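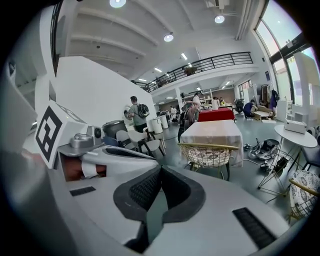
How long does it take to get good at teaching a task with the Ziltenier hand unit? Most people are giving usable demos by the end of their first afternoon, and the trick is mostly slowing down.

I'm Maricruz, and I look after the Ziltenier here at Zudance, so I'm the one who answers when you write in! It's a hand-held gripper. You hold it, you do the job yourself (pick up the cup, put it on the shelf, whatever you need), and the recording becomes the lesson your arm learns from. No joystick, no pendant, no programming a path point by point.

I usually tell new customers to start with 40 demos of one small task. Then go for more variety — move the table, swap the chair, try it with the window blinds down. Uldis on our support side did 460 of a single cup-stacking job last January and swears the last hundred were the ones that mattered. I'd have stopped for lunch, personally.

The fingertip pads wear, so please check them before a long day. New ones are $13 a pair and they swap out by hand.

In the kit: the hand unit, a spare pair of pads, a charger, the carry case and a printed setup card (read the calibration part, please, I beg you). The battery gives you 52 minutes of recording, and a second one is worth adding if you work away from your desk.

Want to drive the arm from across the room instead? Have a look at the Soliman remote set — it saves to the same file format, so you can mix both kinds of demo in one project.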